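Briltum archive opens digitized parish registers to readers

The Briltum Institute for Early Modern Studies has opened the first part of its parish register collection to outside readers. The release covers 548 registers of baptisms, marriages and burials from the Pollis district, most of them kept between the Reformation and the end of the old diocesan courts.

Cataloging took 2 years. Each volume was collated against the visitation records held at Ospina, and gaps in the sequence are now marked in the finding aid. About 70 registers have water damage and can be consulted only as scans - the originals will stay in closed storage until conservation work is finished.

Entries are transcribed in the original spelling, with abbreviations expanded in brackets. Place names follow the Clitar gazetteer, and variant forms are searchable. Marginal notes by later clergy are recorded in a separate field and are not dated unless the hand can be matched to a named incumbent.

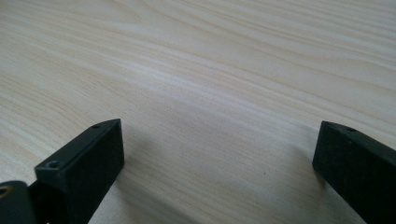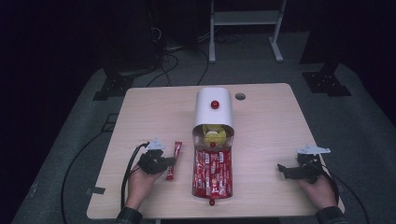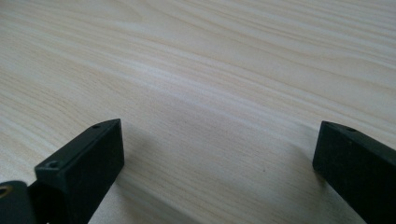

Light wood surfaces at the institute.

Access and next steps

Readers with an institutional card can request up to 2 volumes at a time. Requests received before noon are filled the same afternoon. Scans may be downloaded for research and teaching; permission is needed for publication.

The second part, covering tithe books and churchwardens' accounts, is scheduled for October. Corrections to transcriptions should cite the register number and folio.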